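Thursday, workshop notebook, skirting and floors

Back on the Plakenau job today, finally! The herringbone has had its rest in the hallway and I lifted three blocks near the door to see how the Hesura glue had taken. Good grip on two, a bit stringy on the third (my fault, I think, I was rushing that end before lunch).
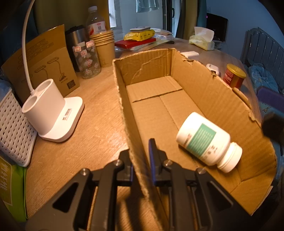

Sanding tests next. I did one offcut at 80 grit and then went finer, and the oil sat much more evenly on the second pass. I want a proper set of sample blocks to show the client, so they need somewhere to live. A long cardboard box with the flaps off, like the one with the white bottle lying in it, would do nicely, ragged rim and all, as the blocks could go in end to end. Labels on the ends please, whoever makes the next lot!

Gap at the wall is 10 mm all the way along, except by the radiator pipe, where I had to cheat with a collar. The Celen underlay comes in 600 mm strips and I'm short by one strip for the back bedroom.

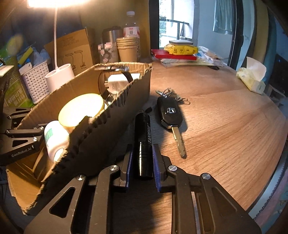
Ghanem can send 32 more boards but not before the end of March, so the bedroom waits and I'll do the stairs first. Nosings are cut, still need a coat on the undersides. Must remember to ask for the matt oil, the satin looked like a school gym.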